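Getting Through the Big Clothes Pile Without Losing the Afternoon

Posted 2020-09-05

If your house is anything like mine, clean clothes don't go straight from the dryer to the closet. They take a little vacation first, usually on top of whatever flat surface happens to be free, and by the time anyone gets to them they have turned into one big friendly heap. I used to dread that heap. These days I rather enjoy it, and I'd like to pass along what I have picked up over the years, some from my mother, some from the nice folks behind the counter at the Modura cleaners here in Casville, and a good deal from plain old getting it wrong.

Start with the table. A bed is tempting because it's big and soft, but soft is the trouble! You can't smooth a shirt against a mattress, and your back will let you know how it feels about all that bending. A long table with a hard, pale top is a joy by comparison. You can see every bit of lint and every loose button, and a light garment slides along it instead of catching. Wipe it down first with a barely damp cloth and let it dry all the way. I learned that one after laying a fresh white blouse in a ring of jelly.

Keep the pile to one side and leave yourself a good stretch of open tabletop. It sounds like such a small thing, but if the heap sits in the middle you will spend half your time pushing it out of the way. Pull pieces out one at a time by the collar or the waistband (never by a sleeve, poor things) and don't worry about sorting before you begin. I tried sorting into 3 neat stacks for a whole winter and only ended up handling everything twice.

Jeans want to be at the bottom. They're heavy, they don't mind being sat on, and if they go on top they press wrinkles into everything underneath. Your knits and T-shirts can be up where the air gets to them.

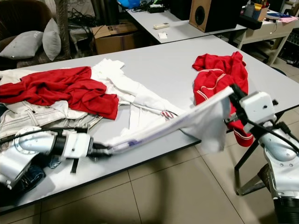
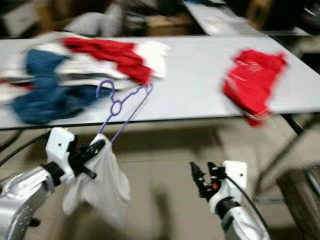 Now, a word on reds and whites, which I know worries people. Once a red shirt has been washed plenty of times it will usually behave itself in a dry pile next to anything you like. A newer one I still treat with suspicion, and so should you if there is any dampness left in it at all. Press a white paper napkin against the inside hem for a moment. If the napkin picks up any pink, hang that shirt off by itself until it's bone dry, and wash it alone next time too.

Long sleeves are where folks lose patience. Hold the garment near the collar with one hand and farther down the body with the other, and give it a gentle stretch lengthwise, just enough to coax out the twist that the dryer put in. Then lay it face down and bring the sleeves in straight. Please don't snap it like a beach towel - it feels wonderful, I'll grant you, but it's hard on the shoulder seams of anything knitted.

For jackets with ribbed cuffs, turn the cuffs right side out before you do anything else and run a finger around the inside. I have found tissues, a movie ticket and once a whole cracker in there. Zip the jacket up to the chest and it will hold its shape on a hanger much better.

And speaking of hangers! Plastic ones are perfectly fine for shirts and light tops. Slide the hanger up from the bottom hem instead of forcing it down through the neck, and your collars will stay snug for years. I bought a bundle of 100 from Handard when we moved and still haven't run out, though the thin ones do bow under a winter coat, so I keep a few thick wooden ones from Schumacher for those. If a slippery top keeps sliding off, wind a rubber band around each end of the hanger, two or three turns, and it will stay put.

Do the hanging pieces first and the folding after. You'll be fresher for the fussy part, and the heap goes down quickly, which is good for the spirits.

One last thing before the weather turns. In October I go through the summer things as they come out of the wash, and anything that didn't get worn goes in a paper bag by the door. The bag goes to the church sale when it's full, and I try very hard not to look inside it again on the way.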